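Retail and Local Trade, Unit 5: Markets, Arcades and the Shopping Street
Handout for the evening group
Instructor: Hortensia Cusi
Revised 30/09/2019

Welcome back, everyone! I promised last time that we would leave the theory of rents alone for a while and go out into the streets, and this handout is meant to get you ready for that. Please read it before the walk through Drulesden, and bring it with you, folded small, along with something to write on. I know a few of you like to write on your phones and that is fine with me, though a pencil doesn't run out of battery.

5.1 Why shops sit where they sit

Walk down almost any old main street and you'll notice that certain trades huddle together. Shoe shops stand beside shoe shops, and the jewelers face each other across a lane as though they were keeping an eye on one another (perhaps they are). A visitor might think this is bad for business, and for bread or milk it probably would be. For things people like to compare before they buy, it works the other way around. A customer who has three shoe shops to choose from will make a special trip into town, and a customer who has only one may decide to stay home.

We call the first kind convenience goods and the second kind comparison goods. You'll meet both terms again in the February test, so do write them down in your own words. 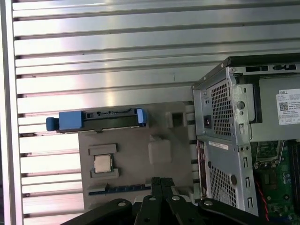 Keep in mind that the line between the two moves over time. When the Huaranga arcade opened its doors, umbrellas were a comparison good, and people would spend a whole afternoon choosing one. These days most of us buy an umbrella at the nearest counter when it starts to rain. There are 12 units in the arcade now and only one sells umbrellas, next to gloves, hats and some really lovely walking sticks. Do go in and say hello, the owner enjoys a chat.

5.2 The family shop

Our main case is Drilletti, the stationer's on the corner of the market square. Anselmo Villanueva took it over from his aunt and has kind of kept everything and changed everything at once. The paper drawers and the ink are still there, but the back room is a small workshop for bookbinding classes, and he told our last group that the classes bring in people who would never have crossed the doorstep for an envelope.

His stock list runs to 399 lines, and he knows very well that 83 of them hardly ever sell. He keeps them anyway. Think about why a sensible shopkeeper would do that, and what the customer who finally comes in for one of those odd nibs is likely to buy on the same visit. We'll spend a good part of the discussion on this, so come with an opinion, even a half-baked one.

On the walk, please do the following:

1. Choose one block and write down every shop in order, left side first, then right.

2. Mark each one as convenience, comparison or a bit of both.

3. Look above the shop windows for older signs and painted names, and copy down what you can still read.

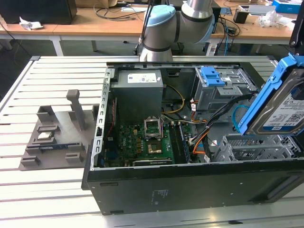 4. Buy something small, if you feel like it, and notice how you were greeted.

5. Hand your notes to Yurani Carhuamaca before you go home. She will make copies for the whole group.

Reading for next time: Refugio Bermúdez, "The Counter and the Street," the chapter on window displays.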